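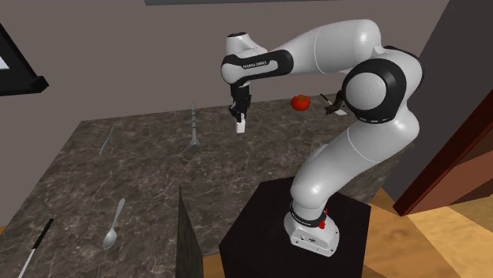 Arm on the prep line at our place, what it has changed so far

Catering and Kitchens > Workplace > Equipment and staffing

coldlarder
Posted Wednesday, 6.40 am

I work in a central kitchen at Garnetholm. We do packed lunches and cold trays for offices, 27 of us across two shifts. Since March we have been working towards having an arm on the tray line, picking small items and putting them where they go. The software is from a firm called Binovar. They set the jobs up in simulation first, then move them across to the real line.

I'm not for or against it. I want to know what other people found once it was in, mostly on hours and who ends up doing what. Management say no jobs go. What they have said in writing is that no permanent jobs go this year. Those are two different statements.

So far the changes are that cutlery and sachets are down to be moved first, the early start goes from 5 to 6, and two people per shift get trained as "cell leads". No extra pay for that as yet.

trayliner
Posted Wednesday, 7.15 am

We had one at Prandley for just over a year. Cutlery was fine. Anything soft was slow. It could pick up a tomato but by the time it had put it down I would have done six, and you had to keep the spacing right for it or it stopped and waited.

What changed for us was the pace. Before, the line went at the speed of whoever was slowest and people covered for each other. Afterwards it went at one speed all day. It wasn't a fast speed, but you couldn't get ahead and have two minutes to yourself.

Get the cell lead money sorted before anyone is trained. We left it and it took 17 months.

mop_and_bucket
Posted Wednesday, 7.52 am

Ask who cleans it. At ours it was meant to be the supplier's job, then it was the cell lead, then it was hygiene, which is me. It added 27 minutes to the close down and nobody changed the rota. There are joints you can't just hose, so it's all done with wipes.

hegyi_nights
Posted Wednesday, 9.30 am

Different view from me. I'm at Hegyi, on nights, and I would not go back. I had a bad wrist from eight years of dropping forks into trays. It has been a lot better since I came off that job. I know people worry and some of it is fair, but the work it took was work that was hurting people.

We did lose agency shifts. I won't pretend otherwise. The permanent staff all stayed.

trayliner
Posted Wednesday, 9.48 am

Agency shifts are jobs. Half our permanent staff started on them.

hegyi_nights
Posted Wednesday, 10.05 am

I said we lost them. I'm telling coldlarder what happened at ours, same as you did.

coldlarder
Posted Wednesday, 12.20 pm

Thanks all. The cleaning hadn't come up at all so I've put it on the list for the next meeting.

On speed, the figure we were given was 2,174 placements a shift with 78 stoppages, and that came from the simulated version. I asked what counts as a stoppage and was told they would get back to me. Does anyone know if those numbers hold up on a real line?

benchfitter
Posted Wednesday, 1.10 pm

I install this sort of kit, though not Binovar's. The simulated numbers are useful for working out reach and the order of moves. I wouldn't plan a rota on them. In a simulated kitchen the spoon is wherever the software put it. On your line it is under another spoon and there is dressing on it.

Ask for a month of figures from a working site, with the stoppages broken down by cause and how long a person spent on each one. If a stoppage takes ten seconds to clear, 78 is nothing. If it takes two minutes, that's more than two and a half hours of somebody's shift, and they need to be on the rota for it.

mop_and_bucket
Posted Wednesday, 1.26 pm

And that somebody will be whoever is standing nearest.

trayliner
Posted Wednesday, 1.40 pm

It was at ours. Cell leads had it on paper but they were usually at the other end dealing with labels.

On the later start -- check if your hours are being cut or moved. We went from 5 to 6 and the finish stayed where it was. That was five hours a week gone for the earlies.

coldlarder
Posted Wednesday, 4.45 pm

Just checked the draft rota and the finish hasn't moved on ours either. I've emailed the shift manager and asked for it to go on the agenda with the cleaning and the lead rate. Will post again after the meeting.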